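The Saturday I Spent Comparing Robot Fingers

It's a little embarrassing how excited I get about grippers. Other people have strong feelings about arms, or about which camera goes where, and I'm happy to let them argue. For me it comes down to the fingers. So when Nicanor Lagos wrote to say he had two sets ready to try side by side at the Wuvano workshop, I had my coat on before I finished the message.

The two sets are called Kallura and Yatsenko, and they want very different things out of life. Kallura is the quick one, with stiff fingers and a fast close. Yatsenko is slower and feels its way in, and the software that comes with it (a little program named Meter, which I grew very fond of) draws you a live line of how hard it's squeezing. We ran one set in the morning and the other after lunch, on the same arms with the same controller, so that any difference would come from the hands.

The job was shopping, more or less. Take a tool off a hook, put it in the basket, go back for the next one. My nephew could do it at three. For a robot it's a nasty piece of work – every tool hangs in its own way, and you have to lift before you pull or the hook just holds on.
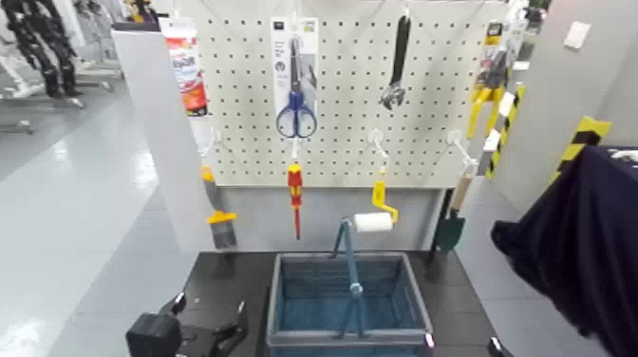 I had bet on the putty knife being the easy one, with that nice fat handle to grab. Wrong! Kallura went at it with great confidence and kept pushing it sideways along the hook, and Nicanor had to slow the approach way down before it would come off cleanly. The screwdriver was kinder to us. A round handle seems to steer itself into the middle of the fingers, and both sets had it figured out within a few tries.

Over the whole day we logged 472 tries, and I'd love to tell you one hand ran away with it. Kallura won on speed by a mile. Yatsenko dropped less, especially the heavier stuff, and Meter told us why – you could watch the line dip when the wrench began to slip, and the fingers would tighten up a hair before it went. I must have made Nicanor replay that dip ten times. He was patient about it.

The packaged things were another story. Scissors on their own would be one problem, but scissors in a blister pack are a big shiny sheet of plastic with scissors somewhere inside, and the cameras didn't care for it at all. We moved the head camera down a bit, then tilted it, then gave up and changed the lighting, and that helped more than everything else put together.

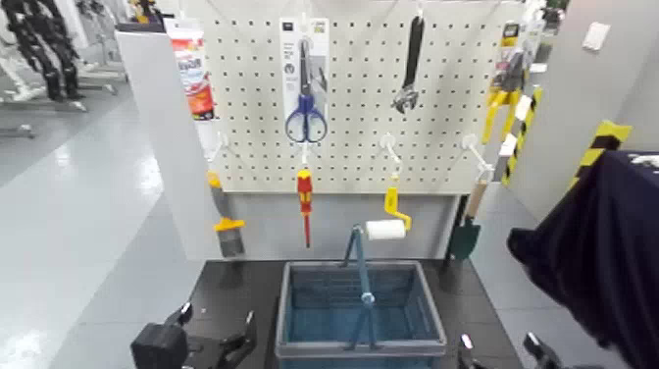

Then there's the basket, which I hadn't given one thought before I came. A raised handle is lovely if you're a person carrying your groceries. If you're an arm trying to lower a trowel straight down, it's a fence across the middle of your parking spot. The first few plans sent the wrist right over the top and then got nervous. Nicanor's fix was to have each arm stick to its own side of the handle and come in at a slant, and after that I stopped wincing.

What would I buy, if somebody handed me the money? I went back and forth on the whole drive home. For boxes and bottles coming down a line, give me Kallura, no question. For a wall of odd tools on hooks I'd take Yatsenko and put up with the wait, mostly for that squeeze line. Nicanor leans the other way. He thinks a stiff, fast finger with softer pads would beat them both, and he's already cutting pads to find out. He's promised me another go in November, with the paint roller first on the list.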